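I signed up for the Stosstead pool at 6 in the morning because it was the only hour my kids were asleep (and because I'd paid for 4 months, so there!).

My first goal was 600 yards without hanging on the wall. I made it in November, gasping like a goldfish, and I was so thrilled I told the lady at the front desk. Afterward I'm always starving, and I crave something orange and small, like the little piece on the black cloth, which looks a bit like a wedge of fruit with its mouth open. Same face I make on my last lap! 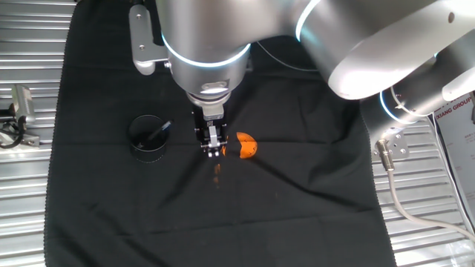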